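Vekdale Season Two Wraps Filming, And The Cast Got One Last Night Shoot In Before The Rain

Good news for everyone who has been rewatching the first season on a loop! Filming on the second season of "Vekdale" has wrapped, and the production team shared the update with a short message thanking the crew, the extras and the town of Benmont, which once again stood in for the drama's sleepy lakeside community.

The final scene was shot at 4 a.m. on the old ferry landing, and if you remember how season one ended, you already know why that location has fans talking. The team won't say who was in the scene. They did say that the whole cast turned up to watch, including the ones who had finished their parts weeks before, and that there was soup.

Season two picks up 97 days after the night of the storm. The Deák family still has the boathouse, the older sister is back from the city with a secret of her own, and the missing ledger that drove so much of season one finally gets opened. (Finally!) The writers have promised that viewers will find out what is on the last page before the halfway point, so there will be no waiting until the finale this time.

There are ten episodes in all, up from eight, and the opener has been stretched to 93 minutes. That's practically a movie, and going by the teaser it looks like one too. The lake at dawn, the church bell, that slow shot along the pier - it's hard to believe this is the same show that started out as a little late-night drama hardly anyone had heard of. 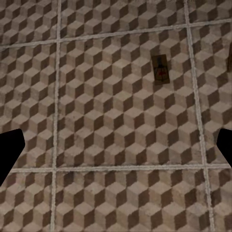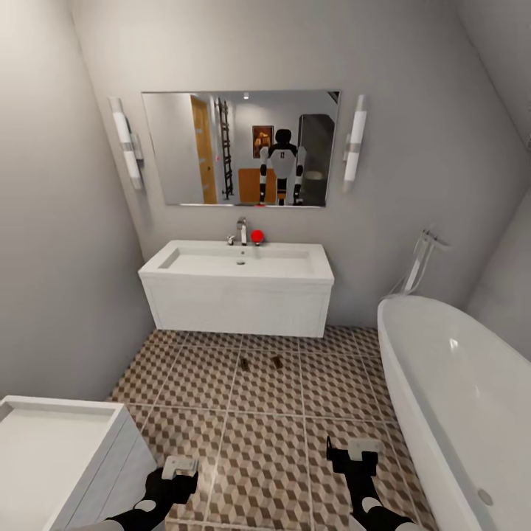
Dramel, the studio behind the series, also confirmed that the music will be bigger this year. The first season's score was recorded with a small string group, and fans loved it so much that the main theme became a popular choice for weddings, of all things. For the new episodes the composer brought in 50 players and a children's choir from Benmont, who recorded their part in a single afternoon. The full soundtrack comes out on the same day as the first episode, and a vinyl edition will follow later in the year.

Speaking of Benmont, the town is getting its own celebration. The first two episodes will be shown outdoors on the lakefront in July, a full week before they air anywhere else. There are 1000 free seats, and they'll be given out by drawing through the show's website. Residents get their own entry form, which seems only fair after two summers of closed roads and fake fog. Bring a blanket, as the screening starts at 9:30 p.m. and the wind off the water gets chilly.

Members of the cast will be there to introduce the episodes and take a few questions afterward. The list of who is coming hasn't been released yet. Fans have already noticed that the poster for the event shows five chairs, and there are only four surviving members of the main group, so make of that what you will. The message boards have been going wild over it, and the theories range from a twin to a flashback to a very cold swim.

As for a third season, Dramel says it is too soon to talk about it, though the ferry landing set has been put into storage and not torn down. We're taking that as a very good sign!

Entry for the outdoor screening opens at noon on the first day of the month and stays open for two weeks. A full trailer is expected before then.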